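Wellska Hemp Clock

The Wellska Hemp Clock is a public clock tower in the hill town of Wellska, built mainly from hempcrete and driven by a weight on a hemp rope.
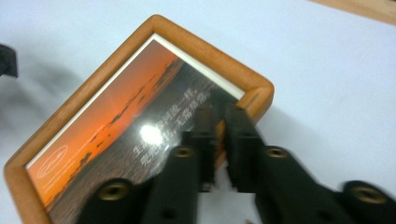
It is best known for running slow, for the period in which the town changed its own time to agree with it, and for a long quarrel with the neighbouring town of Endik over whether it should be called a clock at all. It remains in daily use, in the sense that people look at it every day.

Background

Wellska has some 800 residents and, before the clock, had no public means of telling the time apart from the bakery, which opened when the bread was ready. The valley had grown hemp for rope and sacking for generations. When the sacking trade failed, the land passed to growers with other markets in mind, and the town became moderately prosperous and noticeably late for things.

The idea of a clock was first raised at a public meeting called to discuss parking. According to the minutes, the meeting was due to start at noon and was opened "once it felt full". A resident proposed that the town might benefit from a shared idea of when noon was. The motion passed without objection, although several of those who later said they had objected turned out to have arrived after the vote.

Endik had put up a brick clock tower some years before and mentioned it often. Most accounts agree that Wellska would have been content with a sundial if Endik had kept quiet.

Design and materials

The tower stands on the north side of the market square, on the site of a horse trough. Its walls are hempcrete, a mixture of hemp stalk and lime that is light, warm and good at soaking up sound. The last of these qualities was not discussed at the planning stage. The bell is housed inside the tower and, when struck, can be heard clearly by anyone who is also inside the tower.

The rope was made by Muñoz, a family ropeworks at the bottom of the valley that had until then supplied mostly barges and one circus. It is 108 feet long. The tower is a good deal shorter than this, because the order was placed before the height had been settled, and the spare length is kept coiled on the first landing under a sign asking people not to sit on it. The sign has been replaced more often than any other part of the building.

The weight is a sealed iron drum filled with gravel. An early plan to fill it with surplus seed was dropped when pigeons took an interest.

The mechanism came second-hand from a closed railway station. It had been removed from the station for keeping poor time, a fact recorded on a label tied to the pendulum. The label was thought to be part of the paperwork and was filed.

The three faces

The tower has four sides and 3 dials. The fourth side, facing Endik, was left blank on purpose. The official position is that money ran out.

The dials do not always agree. The east face gets the morning sun and tends to run ahead, the west face follows at its own pace, and the south face is regarded locally as the sensible one. Shops on the square have traditionally kept the hours of whichever face they can see. As a result it is possible to be refused service at the chemist for arriving after closing time and then be refused at the ironmonger, directly opposite, for arriving before it opens.

The Slow Years

Hemp rope stretches when it is damp and under load, or shrinks, depending on how it was laid and whom one asks. The rope at Wellska was found to do both. By the first November after the clock was started it was losing 7 minutes a day, and the town had to decide what to do.

The options put forward were to replace the rope with steel cable, to employ a person to correct the hands each morning, or to leave the clock alone and adjust everything else. Steel was ruled out on grounds of principle and the salary on grounds of cost. The third option was adopted for a trial period and became known as Wellska Time.

Under Wellska Time the clock was held to be right. Buses were described as early. The school day began when the south face said so, which by midwinter was after dark, and lessons on astronomy are said to have improved. Residents with jobs elsewhere carried two watches or, more commonly, lost the jobs. Supporters of the scheme pointed out that the town had by this point gained several extra days, although opinions differed on where they had gone.

The scheme ended when Wellska's clock had slipped so far behind that it came round and agreed with Endik's. The two towns showed the same time for most of an afternoon. Wellska found this intolerable, and the hands were reset to the correct hour the next day, or possibly the one before.

The Proto affair

Proto, a dispensary and tea room on the south side of the square, offered to sponsor the clock in return for having its name on the dial. The town accepted the money and then read the letter. After some talks it was agreed that the name could appear, but only in place of numerals, and only where it would not get in the way. The letters P, R, O, T and O were accordingly painted at one, two, three, four and five.

Confusion was slight at first. Trouble began when visitors tried to arrange meetings by the dial and discovered that O fell at both three and five. Proto responded by running a discount "from O until O", which was popular, hard to police, and on one occasion still going on the following morning. The letters were painted out soon afterwards. The second O can still be made out in wet weather and is the subject of a postcard.

Proto continues to sell a biscuit in the shape of the tower. The packet carries no instructions about quantity beyond the words "wait and see".

Relations with Endik

Endik has never formally recognised the clock. Its visitor leaflet refers to "a tall shed at Wellska", and its football club insists on bringing its own timekeeper to away matches. In reply, Wellska's leaflet describes Endik as a place "with very accurate surroundings".

An attempt to settle the matter was made through an annual tug-of-war, using the spare rope from the first landing. The contest was held once. The rope stretched to such a degree that both teams were able to walk backwards over their own finishing lines, and each was declared the winner by its own side. The rope was returned to the tower longer than it had left, which was taken in Wellska as a moral victory.

Maintenance

The clock is wound by hand from the second landing. The job takes the better part of a morning by the east face and hardly any time at all by the west. Winding is shared out by a rota pinned inside the door, on which the entries are mostly question marks.

The hempcrete has lasted well. Small repairs are needed each spring where people have picked at the walls, usually in the hope of finding that the material is something it is not. A notice at head height explains that building hemp has no effect if smoked, and a second notice, lower down and in larger letters, explains that lime does.

Muñoz inspects the rope every year and has advised replacing it every year. The town has thanked the firm for its advice on each occasion and bought a small amount of oil.

In local speech

"Tower noon" means any time before the evening meal. To be "on the spare rope" is to be resting while apparently at work. A person who is "blank to Endik" is bearing a grudge but has an explanation ready about money.

Visiting

The tower is open to visitors on market days from ten until the key is needed elsewhere. The stairs are steep and the upper landing is shared with pigeons. Parties who wish to hear the bell should be inside well before the hour, and should settle beforehand which hour they mean.

See also: Endik Brick Clock; Wellska Time; Hempcrete; List of towers shorter than their rope

Filed under: Clocks and towers | Hemp in building | Local disputes (unresolved)

Last updated: April 2024

Contact the editors | © Wellska and District Online Companion | Back to top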